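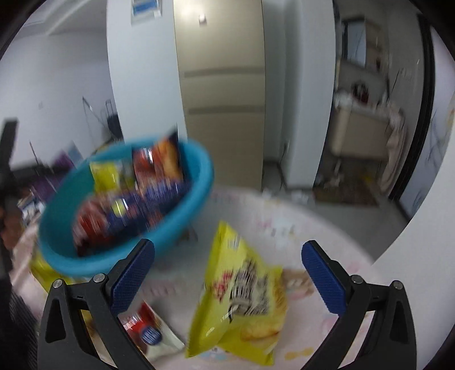

Zira Project Gallery: Snack Packets and Basin

Fall term, Robotics Club
Posted October 8, 2018

Zira is the club's grasping project for this school year. Students work with a hand-held gripper first and move to the motorized arm in January. The hand-held tool has the same linkage as the arm will have, so what we learn about finger angle and pad grip carries over. Bogumił Pawlak is the club adviser and keeps the parts cabinet key.

Hand-held gripper, fingers open, yellow snack packet between them. More packets are in the teal-blue basin on the left.

Pads are the dark blue ones, with the textured side facing in. The round silver pins on each side are the linkage joints.

The task

Packets go from the tablecloth into the basin, one at a time. The person holding the gripper does not touch a packet with the other hand during a run. A run lasts 15 minutes and then the tool goes to the next person. If a packet drops outside the table it stays on the floor until the run is over.

Snack packets were picked over wooden blocks after a vote in September. Blocks were too easy. A sealed packet has air in it and changes shape when you squeeze it, and the glossy wrapper slides on a smooth pad. The first set of pads had no texture and we took them off after one session.

Results so far

The club has logged 243 grasps. A grasp counts when the packet is let go inside the basin. Picking one up and losing it on the way is written down as a drop. The log sheet has a column for which part of the packet was grabbed: flat side, corner, or crimped edge. The crimped edge has been the most reliable for most of the team. Grabbing across the middle works when the packet is lying flat, but the corners tend to swing.

Please fill in the log right after your run. Sheets turned in the next week have been hard to read and a few had to be left out.

Build notes

Finger arms: matte black, 2 pins per side. Check that the pins are seated before you start.
Pads: wipe with a damp cloth after each session. Crumbs get into the texture.
Spread: open the fingers all the way before coming down on a packet. Coming in half open pushes the packet across the cloth.
Camera: wipe the lens with the dry cloth only. Motion blur is a problem when people hurry, so slow down over the basin.

Teams

The club is split into two teams, Wendia and Danzer. Both use the same gripper and the same packets. Wendia is working on finger pads and is testing a softer material next. Danzer is writing the program that will read the log and match each entry to its video clip. The program finds the start of a run by itself but still misses some of the drops.

Coming up

The Palton meet is in January. Each entry in the grasping event gets one table and one container, and 75 points are given for the task itself. The rest of the score comes from the notebook and the interview. Anyone who wants to be on the interview team should tell Mr. Pawlak before the end of the month.

Bring sealed packets if you have them at home. Small sizes fit the fingers best.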